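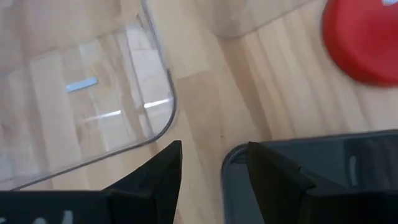
The second part of the study looked at how people sort small household items when the containers give no hint of what belongs in them. We used plain boxes for this, bought from one supplier (Priva) and left without labels. Participants worked at a tabletop and could move the boxes wherever they liked before they began. Most of the boxes were clear, and the wood grain of the table shows through the walls and base of the one at left in Figure 4, so a small item such as the light-blue strip can be found without lifting anything. The dark gray container at lower right was included as a contrast.

**Figure 4.** Clear and dark gray containers on the wooden tabletop.

We recorded 843 placements in total. A placement was logged when an item was put down and let go, and a later move of the same item was logged as a new placement. Items dropped by accident were left out.

Two patterns came up often. Participants tended to put small flat items into the clear boxes first, and they went back to those boxes more readily to change their minds. The dark container was mostly filled late -- often with whatever was left over -- and its contents were seldom moved again. Several participants described it afterward as the place for "other things," although the instructions never used that phrase.

The Hisuton sorting task reports a similar late use of closed boxes, but there the lids were on. Our containers were open from above, so the walls were the main difference between them. We did not vary size and color separately, and a larger dark box might have drawn more items early on. The July sessions repeat the task with gray and clear boxes of the same size.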